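Zlatko Ristić
Monday, February 20, 2023

1/ Right, I've been promising this one since January, so put the kettle on. A few of you asked how I ended up with four generations of family recipes in one scrapbook that people really do cook from, and the answer is long, because I am long. Sorry in advance.

2/ It started with my grandmother's biscuit tin. When we cleared her flat in Stojanovska Street it was on top of the wardrobe, and inside were 874 scraps of paper. Backs of envelopes, a bus timetable, half a calendar, the flap off a box of washing powder. I know the number because my sister made me number them in pencil before I was allowed to move a single one (she was right, and she'll be unbearable when she reads this).

3/ Not all of them were recipes, mind you. There were shopping lists, a knitting pattern with the sleeves missing, and one very cross note to a neighbour about a drainpipe. I've kept the drainpipe note. It has its own page.

4/ The sorting took me most of the winter. My first idea was to go by date, which was hopeless, as she never dated anything in her life. Then I tried sorting by ingredient and got stuck for a whole evening on whether a walnut roll belongs with nuts or with bread. In the end I sorted by who the recipe came from, and everything fell into place! She nearly always wrote a name at the top. "Mila's plum dumplings." "The dentist's wife, cabbage."

5/ If you're about to do this with your own family's bits of paper, here's the order I'd go in.

STEP ONE: copy everything before you touch it
Scan it or photograph it, both sides. The backs matter more than you'd think. On the back of a soup recipe I found my dad's school marks, and they explain a great deal about my dad. I put the lot in a shared folder so that my cousins could have a look too, and within a day they were arguing about the soup.

6/ STEP TWO: ring the oldest person you've got
My great-aunt is the only one left who can read the handwriting at speed. I'd set aside 30 minutes for our first call and we were still going at supper time. She remembered which oven my gran had when she wrote each one, and so what "a hot oven" meant that year. She also told me that a "coffee cup" of oil is the little cup, the Turkish coffee one, which finally explains the cake I made at Christmas. Those of you who ate it were very kind.

7/ STEP THREE: stick down the ones that can take it
Sturdy card and thick envelopes can go straight on the page. Anything thin, greasy or falling apart goes in a clear pocket, and you put a copy on the page in its place. An ordinary glue stick is fine for the copies. Keep it to a thin line round the edge, press it flat with a clean tea towel, and leave the book open under something heavy overnight. I would not put glue on an original you'd cry over.

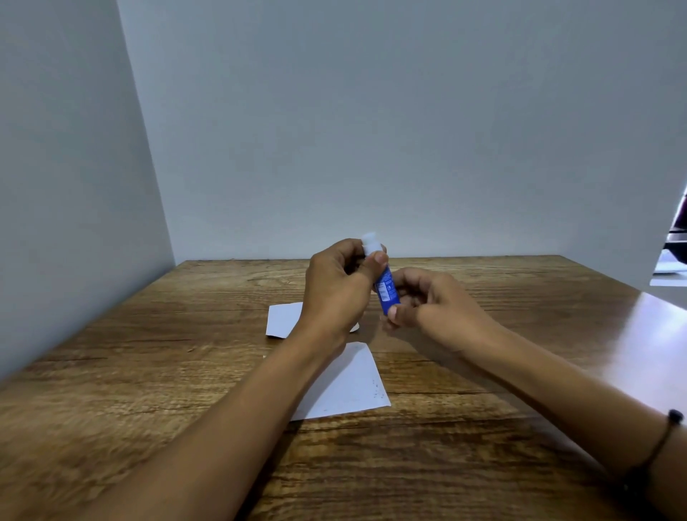 8/ STEP FOUR: cook the thing
This is the bit I'd skipped, and my sister (again) pointed it out. A recipe that says "flour, as much as it takes" isn't much use to a fifteen-year-old who's never seen the dough. So every Sunday we pick one, weigh everything as it goes in, and write the weights underneath in a different colour. Gran's words stay exactly as they were, spelling and all.

9/ We've done 30 so far. The plum dumplings took three goes. The dentist's wife's cabbage was perfect first time and I've made it every week since, to the point where I've been asked to stop. The poppy seed one was a disaster from start to finish and I'm fairly sure there's a line missing.

10/ Somebody asked how I picked which recipes went in. The book has 100 pages and I wanted some left over for the children, so I let everybody choose their favourites and then filled in round those. There was some horse-trading. My uncle gave up two soups to get his pickled peppers a full page.

11/ The rest are back in the tin, in numbered order, with a list tucked in the lid. They're not going anywhere. If a cousin rings up in ten years wanting the one with the sour cherries, I can put my hand on it.

12/ Last thing, as I've had this question three times now: yes, I'll post the walnut roll. I need to check with my great-aunt whether the milk is meant to be warm, because gran wrote a word there that could be "warm" or could be somebody's name. I'm ringing her tomorrow after her programme finishes. If any of you can read old Cyrillic handwriting, shout, I've got a few more for you!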